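Bras imprimé Seixas : monté avec la pince Derier ou avec la pince Clukness

Temps de lecture : 3 minutes

On nous demande souvent laquelle des deux pinces choisir pour le Seixas, et comme la réponse dépend beaucoup de ce que vous voulez attraper, nous avons repris les essais depuis le début dans notre atelier de Deruvville, tranquillement, un samedi, avec du café et une bonne pile d'objets de cuisine.

La Derier est notre pince d'origine, celle que beaucoup d'entre vous connaissent déjà. Ses doigts sont courts et assez raides, elle se monte avec 8 vis, et elle tient très bien tout ce qui a des faces planes : boîtes, cubes, blocs de mousse. Sur les bords arrondis, elle a tendance à pincer de travers si l'approche n'est pas bien dans l'axe. La Clukness est plus longue, plus souple (un peu trop au goût de certains !), et elle pardonne davantage les erreurs de visée. Nous avons lancé 1000 prises avec chacune, en mélangeant les formes : la Derier en a réussi 667, la Clukness une petite centaine de plus, presque toutes gagnées sur les gobelets et les verres.

Côté alimentation et contrôleur, rien ne change d'une pince à l'autre. Pensez seulement à laisser du mou dans les fils des servos, surtout près de l'articulation du haut, et à refaire le zéro après chaque changement d'outil. Le gobelet en métal reste notre objet d'essai préféré, parce qu'il brille, qu'il glisse et qu'il met tout le monde d'accord assez vite. 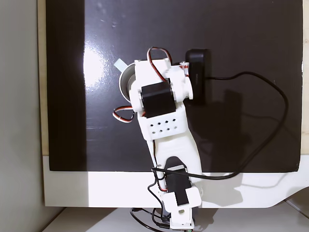
Henrique Macedo nous écrit qu'il a gardé la Derier malgré tout, que les doigts de la Clukness se sont marqués chez lui au bout de quelque 100 prises sur du verre épais, et qu'il aimerait bien pouvoir les commander à l'unité. C'est noté, Henrique, les doigts seuls arrivent au catalogue en janvier.

Les deux pinces sont livrées avec leur visserie et les fichiers d'impression des pièces de rechange.

Articles récents
Bien régler le zéro de votre Seixas
Doigts souples ou doigts rigides ?
Choisir un contrôleur pour petits servos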